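Progress report to the Pengate fund, June 16, 2024
Clothing and linen sorting, Budum room

Thank you again for your patience with us over the autumn, and for the kind note that came with the second payment. We've had a good stretch since we last wrote, and I'm pleased to say the sorting side of the work is finally in decent shape. We have been through 543 pieces so far, most of them from the Enness drop-off, and about 50 have been put aside for mending. Seams and rolled edges take the longest to check (caps and other small things especially), and we'd rather be slow there than send out something that comes apart in the wash. 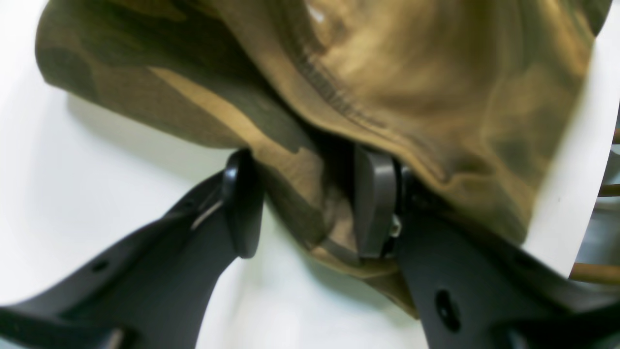

Camouflage cloth with a stitched seam, sorting stage.

Folding has been the nicer surprise. We used to fold on whatever was free, and the stacks leaned all over the place - the white tabletop has made a real difference, as dark colours show up beautifully against it and you can spot lint at once. Striped pieces are laid flat first so the stripes can guide the fold. Skyrme has agreed to take 6 cartons of finished goods before the end of June, and 2 are taped up and labelled already.
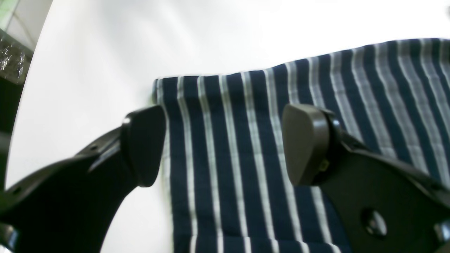 What happens to the pieces that can't be mended?
They're cut down for cleaning cloths and kept in the tub by the door, and anything too far gone for that is sent to textile recycling with the next Enness run.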